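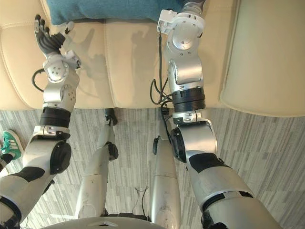 **Figure 4.** Cream leather couch with a teal cushion, and grey striped carpet.

### 4.3 Who chose the floor?

I went into the Dedbridge interviews expecting to talk about sofas. Sofas are what people save up for, argue over and get delivered to the wrong address, and most of my question sheet was built on that idea. Within the first few visits I'd had to rewrite it. People would give me a polite minute on the sofa and then spend the rest of the cup of tea on what was under their feet (in one flat we never got back to the sofa at all!).

So this section is mostly floors. I carried out 54 interviews across 23 households, all of them renting, and asked everyone the same opening question: which things in this room did you pick? In 18 of the households the sofa was on the list. The floor hardly ever was. Tenants had inherited it from a landlord, who had often inherited it from whoever owned the place before, and by the time I turned up there was sometimes no one left who could say why it looked as it did.

Vidholm's work on rented kitchens has a lovely phrase for this kind of thing, "furniture you can't move", and I've borrowed it shamelessly. The floor sets the terms. You buy a rug to go with it, or to hide it. One woman described choosing her curtains by holding the fabric samples against the skirting board, because the carpet was staying whether she liked it or not. Another household had a whole colour scheme that started, as far as any of them could remember, from a stain.

What surprised me more was how fond people were of floors they said they disliked. I've coded this as "grudging attachment", which sounds grander than it is. A typical exchange went like this:

> "It's horrible. I'd have it up tomorrow."
> "What would you put down?"
> "Well, something like this, I suppose. It doesn't show the dirt."

I heard versions of that over and over, and nearly always about grey. Grey carpet, grey tile, grey planks that may or may not have been near a tree. My co-researcher Jamie Dobson started calling it the landlord's neutral, and the name stuck with both of us through the coding.
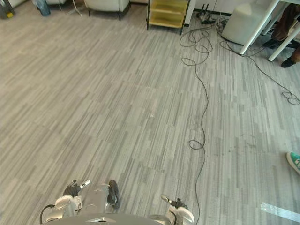
The wood-look floors deserve a bit more space, as they split people far more sharply than carpet did. Those who liked them talked about sweeping and mopping, about pets, about dropping things and it not mattering. Those who didn't talked about noise and cold feet – and, quite often, about being fooled. "It's pretending," one man told me, rather crossly, and then spent some time explaining which bits of the pattern repeated. He had clearly been looking at it for years.

Engebretsen argues that people judge an imitation material by how hard it tries, and that a half-hearted copy gets forgiven where a careful one doesn't. I can see where that comes from, though I only partly found it here. My tenants were forgiving of nearly anything that was easy to clean. Where they did get annoyed, the complaint was usually about the join: the strip in the doorway where carpet met plank, the place where a toe caught or the hoover stuck. The strip came up in households that had nothing else to say about their floors, and I hadn't asked about it once.

I did try asking about money. I gave people an imaginary £200 to spend on one room and let them talk it through. Rugs did well, paint did well, and a new floor was mostly ruled out on the grounds that it would be a present to the landlord. Two sisters wanted to know if they could pool theirs (I said yes, which makes their answer useless for comparison, but they were having such a good time with it).

There is a gap in all this that I should own up to. I visited in August, with windows open and people walking about barefoot, and I suspect I'd have heard a great deal more about cold floors in winter. The Endetti diaries, where tenants wrote short entries over a full year, suggest that opinions do swing with the heating bill. I come back to those in Section 5, along with the question of slippers, on which I have far more material than I know what to do with.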